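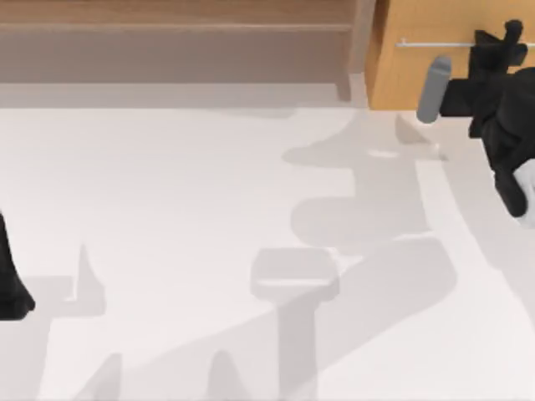 7 min read

Sombat Klinhom keeps his sharpening stones in a baking dish under the sink. There are five of them, and the oldest has a dip in the middle deep enough to hold a spoonful of water. He should have flattened it years ago, he says, but he doesn't use it any more and he likes having it there.

For 27 years he has repaired kitchens. He doesn't install them, and he is firm about the difference. People ring him when a drawer won't close, when a door has dropped on its hinge, when the shelf under the sink has gone soft. He works alone out of a shed behind his house in Pilham and charges by the hour, with the first half hour free if he can't fix the problem.

"Most of it is hinges," he says. "If you took the hinges away I would have a very small business."

We talked at his kitchen table over the course of a morning. He had a job booked for the afternoon, a pantry in Plulov with doors that swung open on their own, and he kept his work boots on the whole time.

Klinhom trained as a boat joiner. He did four years on fishing boats and a few private yachts, and when the yard closed he took whatever came along. The first kitchen he worked on belonged to his landlady. She had a corner cupboard with a rotating shelf that had jammed with a tin of tomatoes behind it, and she had simply stopped using that cupboard. He took the shelf out, found the tin, straightened the post and put it all back in an evening. She told her sister, and her sister told the people at her bowls club.

"I had eight jobs from that bowls club," he says. "All of them were things the person had been living with for years. One lady had been opening her cutlery drawer with a butter knife. She kept the butter knife on the bench so she could get to the other knives."

I asked him why people put up with it for so long. He thought about it while he filled the kettle.

"You get used to the way a thing is broken. You learn the little lift, or the little kick. Then a visitor tries to open the drawer and you hear yourself saying, no, you have to lift it. That's when they ring me. After they've had people to stay. January is very busy."

He is not sentimental about old kitchens. He has pulled apart enough of them to know that plenty were badly made, and he thinks a lot of what gets called solid is only heavy. He is also not against new ones. The boards are flatter than they used to be, the runners are better, and a cheap soft-close hinge today will outlast an expensive one from when he started. What bothers him is how much gets thrown away when one part fails.

"A man in the city rang me to ask if I wanted his old kitchen for parts. It was nine years old. I went and had a look. Two drawer fronts had swollen because the dishwasher was leaking steam, and the rest was perfect. He had been told they couldn't match the colour, so he was replacing the lot. I said, did you think about swapping those two with the ones from the island, where you can't see them? He hadn't thought about it. But he had already paid the deposit."

Klinhom took the kitchen. Much of it is still in his shed, stacked on edge with strips of carpet between the panels, and he has been selling it off or using it up piece by piece. He showed me the rest of his stock as well. There are coffee tins of hinge screws, a wall of handles on nails, and a long shelf of runners tied in pairs with string. Each pair has a tag with its length and the name of the suburb it came from. He couldn't tell me why he writes down the suburb.

The part of the job he talks about most is the toe kick, the strip at the bottom of a floor cabinet that stops you seeing the legs. He says it is the first thing to go and the last thing anybody looks at. Water gets under it from mopping, the bottom edge swells, and then the strip starts pushing the doors above it out of line. People ring about the doors.

"I always start on the floor now. I lie down. The customer thinks I'm having a rest. I look along the bottom, and if that strip is fat at one end I know what the story is before I open anything."

His advice is to wring the mop out properly and to run a thin bead of silicone along the cut edge before the strip goes on. A tube costs less than lunch. He has said this to every customer for years and doubts that more than a handful have done it.

He has other advice, which he gives freely. Don't hang a tea towel over a cupboard door, as the damp sits on the top edge and lifts the surface. Don't tighten a hinge screw that keeps coming loose, because the hole is already too big and you are making it bigger. Pack the hole with matchsticks and wood glue, leave it overnight, and then put the screw back. Put the heavy pots at the bottom. If a drawer has started to rub, take everything out of it before you do anything else, and you may find a potato masher.

"A potato masher or the lid of something," he says. "I have driven 40 minutes for a potato masher."

He did charge for that one, since the trip had taken most of his morning, but he felt bad and went back later to plane a sticking door for nothing.

About a third of his work now comes from landlords, and he has mixed feelings about it. The pay is steady. The instructions are usually to do as little as possible. He remembers a block on the east side of Pilham where every flat had the same kitchen and every kitchen had the same fault, a wall cabinet hung on screws that were too short. He reported it to the agent in writing and heard nothing back. He went out and bought 400 longer screws with his own money and put them in as he was called to each flat for other things.

"It took me until November," he says. "I was in one flat for a tap, and I said, do you mind if I just do your cupboard? She gave me a mandarin."

I asked whether the agent ever found out.

"I put it on the invoice. Four screws, no charge. They must have seen it. They paid."

His daughter, Lis, helped him on weekends when she was at school, and for a while he thought she might take over. She was quick with her hands and better than he was on the phone. She went into nursing, and he says he was disappointed for a month and then he was proud. She still does his books. She is the one who made him start taking deposits, after a customer moved house in the middle of a job and left him with a set of doors cut to fit a kitchen that now belonged to strangers.

He did try to find an apprentice. Two came and went. One was good, he says, but wanted to build things, and you can't blame a young person for that. Repair is slow to learn because no two faults are quite alike, and you spend a lot of it with your head in a cupboard that smells of onions. There isn't a photo to put up at the end. The door closes, that's all.

The tool he would keep if he could keep only one is a Skollitz block plane he bought second-hand in his first year at the yard. The maker's name is nearly worn off the side. He has replaced the blade three times and the screw that holds the cap once, with one he had to file down to fit. He let me try it on an offcut. I took off a thick, ugly chip and handed it back. He set the blade a hair shallower, without looking at it, and gave it to me again — the second shaving came off in one piece.

At the moment he is working through the largest job he has taken on in years, a community hall kitchen that has 124 doors and drawers once you include the servery and the store. He has drawn it out on the back of a roll of wallpaper and ticks each one off as it is done. Some only need a turn of a screwdriver. Others have been patched so many times that he is taking off earlier repairs before he can start, including one he is fairly sure was his.

"I knew the glue," he says. "I used to use too much glue."

He turned 66 this year and has cut back to four days a week. His knees are all right, but his shoulders complain when he has to work above his head, so he now turns down range hoods. He has no plan to stop. He did say that he would like to redo his own kitchen at some stage. The cupboard over the fridge has been missing its door since before Lis left home, and the drawer beside the stove, where he keeps the tea, needs a lift and a pull to the left.

I found that out when I went to get a spoon. He told me how to do it from across the room, then looked at the clock and went out to load the van for Plulov.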